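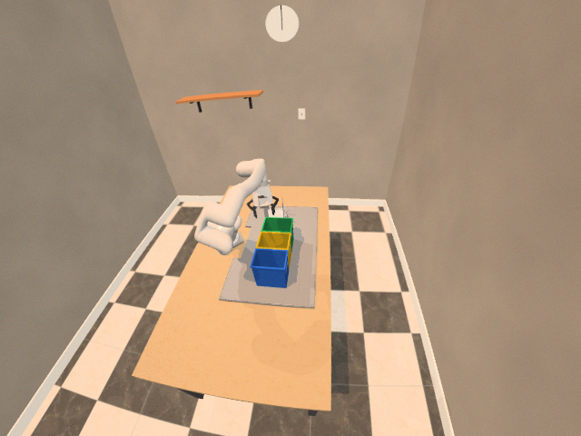

How to sort a box of mixed buttons

Old button tins tend to get passed on unsorted, and finding four that match can take longer than sewing them on. The method below is the one I use for tins that come in to the mending group at Renach. It suits anything from a jam jar to a biscuit tin. A full tin takes an evening, more if there is a lot of cleaning.

What you need

A large tray or an old towel
Shallow dishes or bins
A bowl of lukewarm water with a drop of washing-up liquid
A soft toothbrush
Strong thread and a blunt needle
A ruler marked in millimetres
Small card labels

Step 1: Tip out and remove the rubbish

Spread the buttons on the towel in a single layer. Take out pins, hooks, coins, fluff and anything rusty. Keep hooks and eyes in a jar of their own. Throw away cracked buttons unless they are the kind you would use for collage.

Step 2: Sort by fixing

Make two piles first: buttons with holes through them, and buttons with a shank (a loop at the back). Then split the first pile into two-hole and four-hole. Don't look at colour yet. Most people start with colour and end up doing the whole lot twice, as a white shirt button and a white coat button are no use together.

Step 3: Sort by size

Measure across the widest part. Useful groups are:

Under 12 mm: shirts, blouses, baby clothes
12 to 18 mm: cardigans, trousers, pyjamas
19 to 25 mm: jackets
Over 25 mm: coats and bags

If a button falls between two groups, put it in the larger one.

Step 4: Sort by colour

Work in daylight if you can. Navy and black look the same under a lamp, and so do cream and old white. Keep metal buttons apart from the rest, whatever their colour.

Step 5: Wash

Plastic and glass can go in the bowl for ten minutes. Brush, rinse and dry on a towel overnight. Don't soak wood, leather, fabric-covered or metal buttons. Wipe those with a barely damp cloth and dry them straight away. Mother-of-pearl can be washed quickly but should not be left standing in water.

Step 6: Thread the sets

Any set of three or more gets threaded together and tied in a loop. Write the size and number on a label and tie it on. Domenica Imhof sews hers to squares of cereal box, which lie flatter in a drawer but take longer.

Step 7: Store

Put sets in one box and singles in another. Singles are best kept by colour, as you will mostly be looking for a near match for one lost button. Keep the boxes dry and out of reach of small children.

The last big tin we did held 733 buttons and gave us 112 sets, with the rest going in the singles box. Corina Mösli took the odd wooden ones for toggles.

If you have more than you can use, charity shops will often take threaded sets. Loose ones are harder to give away.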